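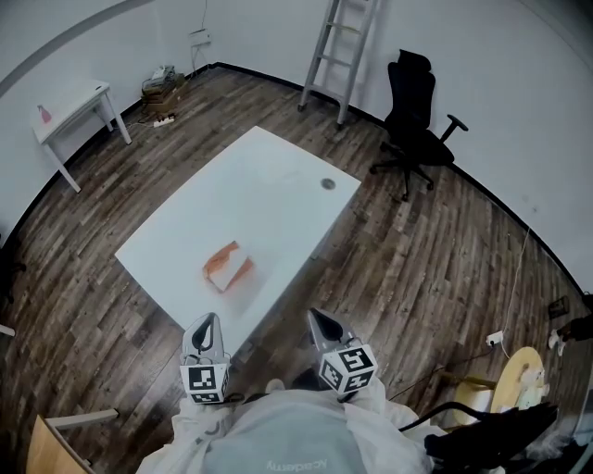

Ballet dancers don't just walk out and start spinning. First comes class, every single morning, even for the stars. It starts at the barre, a long rail you hold with one hand. Little bends called plies (say plee-AYS), then bigger kicks. After that everybody moves to the middle of the room and there's nothing to hold. Want to try? You need floor space, so if there's a big table in the middle, like the white one in the photo, push it to the wall. Plank floor is fine. Bare feet or soft shoes, no socks!!

Why so slow at the start? Cold muscles. They don't stretch well and they can get hurt. At the Nosdale Ballet School class has 14 barre exercises, always in the same order. Nermin Kırmızıgül teaches it. "Left side, right side, no cheating," she says.

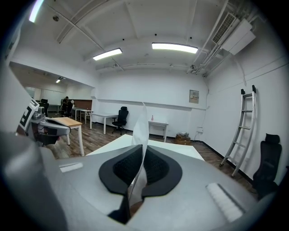 A thin white sheet, crumpled and standing upright.

Next, pointe shoes. The hard ones. The tip is called the box, and it's made from layers of cloth and glue, baked hard. Not wood, lots of kids think its wood. Dancers bend them, bang them, sew on there own ribbons. For the Maddocks Theater show in February the company went thru 172 pairs. Yep.

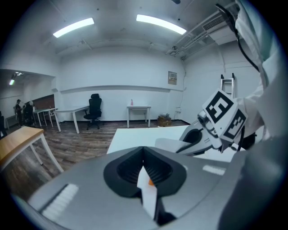 Spinning without getting dizzy has a trick, it's called spotting. Pick one thing to look at. Turn your body but keep your eyes on it as long as you can, then whip your head around and find it again. Small and bright works best. The little orange bit on the white finger in the picture would do, or a sticker on the wall. Start with 2 slow turns. Then rest. Still wobbly? Go slower.

Next time: how do dancers remember all those steps?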